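Support > Listings & Room Rentals > Closed tickets

Subject: Room listing shows in the wrong neighborhood, then in no neighborhood at all
Product: Plederum (landlord side)
Opened: Sun 23 October

What I wrote in the box:

I rent out a furnished room in my apartment. The listing has been up on Plederum since March, under the right neighborhood, and has done fine. On Friday I edited it to change the minimum stay. Since then the map pin sits in the middle of the river. I have nothing against the river, but the room isn't in it. The street address in the listing is still correct. I have logged out, logged in, cleared the browser and tried on my phone. Please move me back to land.

First reply (automatic):

Thanked me for my interest in renting a room. Linked to an article called "Finding Your Perfect Neighborhood."

Second reply, next morning:

Asked me to confirm that the address was typed correctly. It was. Asked me to delete the apartment number from the first address line and put it in the second. I did, saved, waited the suggested 40 minutes and reloaded. The pin had left the river. It had also left the map. The neighborhood field now read "Other," and the listing came up in a search only if you typed the entire title, including the comma.

My answer:

Listing is now filed under Other. I'd like to point out that people looking for a room near the train don't generally search for Other. Before Friday I had two or three messages a day. Since the address change, none, apart from one asking if the room was on a boat, which I take to be left over from the earlier stage.

Third reply:

Said that neighborhoods are not set by Plederum but by the map supplier, Zoëga, and that I might like to contact them. Ticket marked as solved.

I reopened it.

Notes from my chat with Zoëga, for whoever picks this up next:

They were polite and quick. They looked up the address and found it on their side, right block, right side of the street, right neighborhood. They said they hand over the shape of each neighborhood and what the partner does with it is the partner's affair. They asked if I had tried moving the pin by hand. I hadn't known the pin could be moved by hand. There is a small gray handle under it that shows up only if the map is zoomed all the way in and you have already clicked "Save" once. I dragged the pin to my building and saved. It held for as long as it took me to feel pleased about it, and then went back to Other.

Fourth reply:

A different person, who had read the ticket. This made a nice change. Asked for the following:

- the listing number
- what I had typed in both address lines, copied exactly
- whether the building has more than one entrance
- whether I also list the room anywhere else

My answer:

Listing number is in the subject of the email you sent me. Line one is the house number and street. Line two is "Apt 8." Two entrances, one on the avenue and one around the corner on the side street, which is the one with the working buzzer and the one I tell guests to use. And yes, the same room is on Grultura, where it has been in the correct neighborhood the whole time, at the same price, and where I got a tenant for last winter.

Fifth reply:

Said that was the useful part. Since the last update, Plederum pulls in the "guest entrance" from the check-in notes and tries to match it to the main address. My check-in notes say to come in from the side street. The side street is the line between two neighborhoods. The system, faced with a room that appeared to be in both, picked neither. The river was where it used to put things it wasn't sure about. "Other" is the improved version.

I was asked to try this:

1. Open the check-in notes and take out the name of the side street.
2. Save. Don't touch the map.
3. Go to the address page, retype line one from scratch and don't accept the suggestion that drops down.
4. Save again and leave it overnight.
5. Look at the listing while logged out, because the logged-in view can be up to a day old.

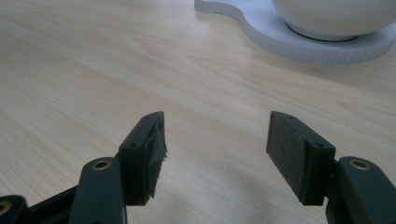
Did all five. Step 3 is harder than it sounds, as the suggestion covers the save button and the only way to get rid of it is to click on some blank part of the page, of which there isn't much. I managed it on the third go.

Next day, logged out: correct neighborhood, pin on the building, listing back on page one for a search on rooms with a desk and a minimum stay under 3 months. Four messages by noon, none about boats.

Still open as far as I'm concerned:

The check-in notes now say "come in by the door around the corner, not the front one." Guests with suitcases would like to know which corner. I have been sending the street name by message after booking, which works, but it's the exact thing the check-in notes are for. Please let me know when I can put it back.

The monthly statistics page says my listing had 38 views while it was in Other. I would love to know who they were.

Also, the fee for a featured spot was charged for the whole stretch. I was featured, strictly speaking. I was the first room in Other.

Sixth reply:

Featured fee credited in full, should appear on the next statement. Street names in check-in notes to be fixed "in an upcoming release." Views in Other were probably staff at Batetness, the parent company, checking the ticket.

Status: Solved
Customer rating of this ticket: 3 out of 5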